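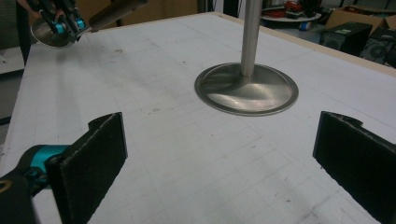

The big white table with the grid on it, scuffs and all.

About us

Hello, and thanks for clicking through! I'm the person behind Redance, a small sewing and pattern-cutting school above a row of shops on Pevska Lane. If you've rung us up, emailed us or wandered in out of the rain, it was probably me you spoke to.

I never planned on running a school. I trained as a pattern cutter straight after college and spent years at a firm called Gotura, making blocks for school uniforms and work trousers (so many work trousers). I loved the cutting and I loved the maths of it, but what I liked best was showing the new starters how a flat bit of paper turns into a sleeve. When Gotura moved out of town I had a bit of redundancy money, two industrial machines I'd bought off them cheap and no clue what to do next. A friend asked me to teach her to put in a zip. Then her sister wanted to learn. By the following March I was paying rent on the front room here.

That first room was 49 square metres with one working radiator. We've since taken on the room behind it as well, and the heating is much better now, promise.

What we teach

Mostly clothes. The beginners' course runs for eight weeks and you go home with a skirt or a pair of pyjama bottoms, your choice. After that people tend to drift towards pattern cutting, which is my favourite thing in the world, or alterations, which is everyone else's favourite because it saves them a fortune. We also do a Saturday morning for ages eleven and up, and now and then a one-off on something odd like swimwear or lining a coat.

Classes are small. I had a go at bigger ones in the second year and hated it, there was always somebody stuck at the back with a jammed bobbin while I was across the room unpicking a collar. So we went back to six at a time and that's how it's stayed.

You don't need your own machine. You don't need to have touched one since school either! Bring some cotton fabric if you like, or buy it from the shelves by the door. Most of it is end-of-roll stock from Apaza, the mill shop down the hill, and it changes every few weeks so if you spot something you love, grab it.

The pattern library

This is the bit I get a little carried away about. We have 2000 paper patterns, nearly all of them donated, and any student can borrow one for a month. The oldest ones are very fragile so we trace those here instead of sending them home. There's a lot of 1970s. If you've got a box of patterns in the loft and you're thinking of chucking it, please ring me first.

Finding us

We're at 71 Pevska Lane, up the stairs next to the key cutter's. The stairs are steep and there's no lift, I'm afraid, but I run the beginners' course at the library on the ground floor twice a year, so do ask for the dates. The 436 bus stops across the road. Parking is dreadful.

Kettle's always on, biscuits are in the tin, please keep your tea away from the silk.

Page last updated 2025-06-19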